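Search this list: Enter keywords Go

Print this message | E-mail this message

Subject: Re: The odds and ends bin, what do we do with it?
From: Carmela Cabello
To: Zabala Swap and Mend list
Date: 4 July 2026

Dear Iona and everyone,

Thank you for bringing this up, and I'm sorry it has taken me most of a week to sit down and write back. We have had my nephew's children staying and I haven't had two quiet minutes together. I'm quoting your message first, because Maximiliano tells me he never got it and I expect he isn't the only one.

Iona Cowie wrote:
> Hello all,
> Could we please decide about the gray bin? Every time I look in
> there I find something different and none of it has a home. I
> don't want to throw out things people might be fond of, but I
> also don't think we should be keeping single forks. Last month
> I put a bag of bits out for recycling and Casimiro was after
> one of them the very next morning, so now I'm nervous to touch
> any of it. Would somebody else please say what stays and what
> goes?
> Iona

Well, Iona, I'll be the somebody! I love a bin like this one (my mother kept a kitchen drawer in the same condition all her life and we children thought it was treasure), so do take my opinions with a pinch of salt.

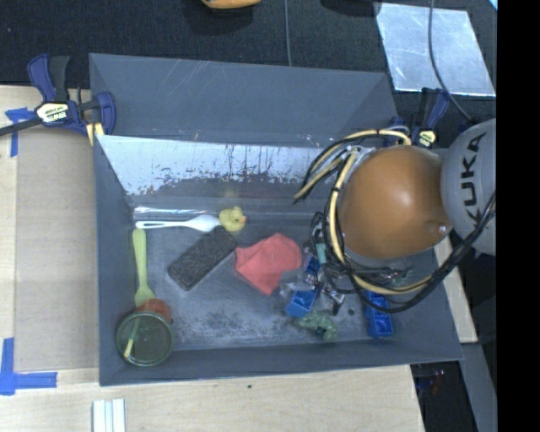 Photo: Rodrigo Aranda

Starting with the kitchen things, I would put the white plastic spoon and the pale green fork in with the picnic ware. They don't match anything, but neither does the rest of the picnic ware, and we are always short when the children come for the summer lunch. Give them a good wash first, of course. The round glass piece with the green tint should go to whoever is looking after the jars, and if it has no partner after a month or two then I suppose we let it go. I'd toss the thin yellow stick unless one of you knows what it's for.

The red cloth I would very much like to keep. Please don't cut it up for rags until I have had a chance to shake it out and see what size it is! If it's any use at all I'll hem it and it can go in the mending basket with the others. I still have plenty of that strong Terik thread that Maximiliano brought me, and I'm happy to have an excuse to use it.

As for the dark gray block, I take it for an eraser, though it might be a sponge for all I know. Would one of you give it a rub on a piece of paper? If it's an eraser, it belongs with the chalks and pencils on the Dikton shelf, and if it's a sponge then please let's have a new one.
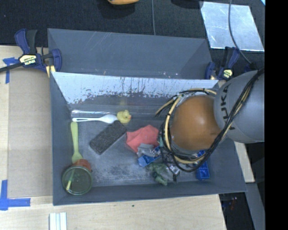
Then there are the toys, and here I'm going to be stubborn. The little yellow duck is staying. I know it's only a rubber duck, but there is a toddler at nearly every swap morning and a duck has never yet failed me. The two blue blocks can go in the building tub, where they'll have plenty of company, and the small green figure can go in the tin with the soldiers and farm animals. Casimiro, if he's one of yours, please speak up now and I'll set him aside in an envelope with your name on it.

I can't say much about the tiny bits and pieces lying in with the toys. Tip them out onto a tray and have a proper look in good light, and anything sharp should go straight in the trash. The little red thing over by the fork I couldn't make out at all, so I leave that one to you.

Last of all, the bin itself. It's a good sturdy shape and I'd hate to lose it, but oh my, it does want a scrub! That pale panel along the back is streaked along its lower part and the bottom is dusty from one end to the other. Warm water and dish soap and an old toothbrush for the corners is what I'd use. I have half a bottle of Widgate cleaner under my sink if soap won't shift it, and I can bring that along with my rubber gloves.

If anyone disagrees with any of this, write back to the list by the end of next week and I promise not to be offended. I'm home most afternoons in July if you would sooner telephone.

With love to all, and thank you again, Iona, for asking,
Carmela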